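# Sorting the small stuff from a bedroom: keep, bin, or tray?

**Coralie Whitelaw**

I am clearing out a bedroom where small things have been piling up since March. The big items are done. What's left is the stuff with no place of its own: bottle caps, plastic clips, a spool, a bike light, chargers, a couple of little figurines, even some walnuts. I tried a drawer divider from Busivby but the slots are too narrow for the bike light, so it went back.

At the moment it all goes into one shallow tray on the bed and I sort from there. I get through the first part fine and then end up with the same 14 or so leftovers every time. Do people keep a permanent tray for this, or is that just a smaller mess? The room is small and the bed is the only flat surface I can work on. There is a shelf, but it already has a bag and other things on it and they are staying.

**landry_4**

A permanent tray is fine if you empty it. I do mine once a month. What worked for me was splitting by where the thing gets used:

- bike light goes by the front door with the helmet
- clips go to the kitchen
- chargers go in one bag, each with a tag saying what it charges
- caps get matched to a bottle the same day or thrown out

Walnuts are food, put them with the food. If they have been in a bedroom since March I'd crack one before deciding about the others.

For the figurines, pick a spot on the shelf in front of the other things. They don't need a container.

Also move the power strip to the floor before you start. If you use a heater in there, plug it straight into the wall and keep it well away from the bedding. My sister had a strip scorch under a blanket and the repair came to 200 dollars.

**Stenari**

just throw it all out, you wont miss it

**jalden_m**

I wouldn't throw it all out, bike lights cost money. Check if it charges or takes a battery before you do anything else with it.

I use a tray with a low edge so I can see everything without digging. Pick up one thing, decide, put it down somewhere that isn't the tray. Loose caps and nuts roll, so I take those out first. With two people it goes faster, up to 3 times faster if you don't argue.

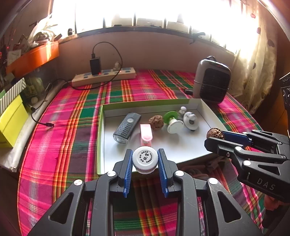 Coralie Whitelaw: Thanks, going by where things get used makes sense to me. I'll do the caps and the walnuts tonight and find a bag for the chargers. What do you write the tags with? Pen rubs off mine after a few weeks.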